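Mai, cahier d'atelier, 14 h

Séchage des éprouvettes d'argile, suite. Lot Tuklow, 12 plaquettes, pesées ce matin avec Qiuyue Cui.
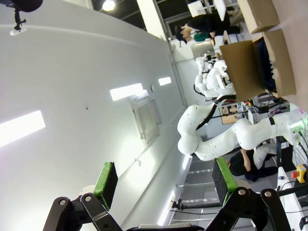
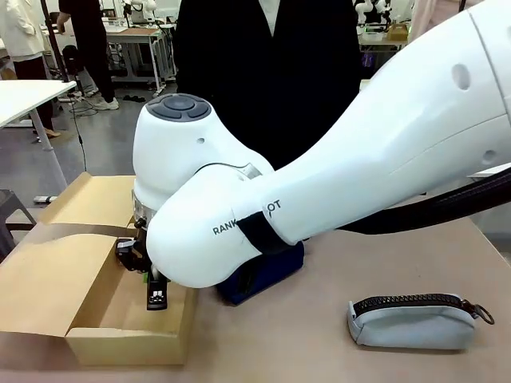

Retrait mesuré après 30 h : plus fort sur les bords, deux plaquettes voilées. Les panneaux fluorescents du plafond donnent une lumière inégale, donc pour lire les fissures fines je passe à la lampe rasante. Barbotine Feng trop liquide, à refaire avec 300 g de poudre en plus. Qiuyue préfère retourner les plaquettes à mi-séchage, à essayer sur le prochain lot. Racheter du plâtre chez Ostesico.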